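Altport dish line automation

The Altport dish line automation is a tableware-handling system at the Flavosley catering kitchen in Altport, where robot arms took over part of the sorting and stacking of bowls, plates and trays. It is known locally as "the line," a name it shares with the people who used to be called that.

Background

Flavosley's Altport kitchen supplies lunches to schools and offices, and receives most of its dishes back in the afternoon in whatever order customers felt like. Before automation, a crew of 23 sorted returns by hand at two long tables. The work was repetitive and hard on the wrists, and turnover was high. An internal review by Engelbert Oberholzer, then the operations manager, found that new hires stayed an average of 13 weeks, or slightly longer than it took to order their shoes.

The company contracted Lisetti, a small integrator, to supply arms with two-finger grippers. The control software, Adebisi, was trained largely in simulation before any hardware reached the kitchen. The first arms were installed in February, and 6 were in service by the end of the following year.

Effects on staff

No one was laid off, a point the company makes often. The number of people sorting dishes fell all the same, as departing workers were not replaced and others moved to packing and delivery. Those who stayed were given the title of line attendant, a small raise and a tablet.

An attendant watches several arms at once and steps in when one stops. Wrist complaints dropped. Complaints about boredom, for which there had previously been no form, rose enough that one was created. Adalberto Magalhães, a former sorter who became the first lead attendant, told the staff newsletter that he had gone from doing the job all day to "being asked about it all day," and that he preferred the second on most mornings.

Pace was the main point of dispute. The arms work steadily and slowly, while the old crew had worked in bursts, with talk in between. Attendants objected that break times were now set by the queue on the screen. After a petition with almost 50 signatures, collected from the whole kitchen, fixed breaks were restored and the arms were left to wait, something they do well.

Tipped bowls

Bowls lying on their sides gave the system more trouble than any other item. A sorter rights one without looking. Adebisi had to be taught the move, and Magalhães spent several weeks at Lisetti's office reviewing simulated grasps and marking the ones he considered foolish. His notes favored placing one finger inside the mouth and keeping the other outside the wall – a habit he had never known he had until someone asked him to write it down.
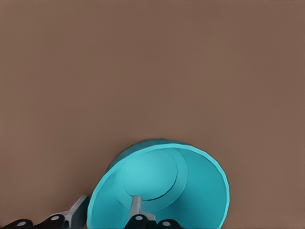 Simulated grasp on a tipped bowl, with one gripper finger inside the mouth and the other beside the rim.

The review work was at first unpaid beyond normal wages. Later attendants received a training allowance for it, and Magalhães was given back pay and a mug. Reviewing is now a regular part of the attendant's shift, usually scheduled for the quiet hour before the first returns arrive.

Stacks of mixed sizes are still sorted by hand.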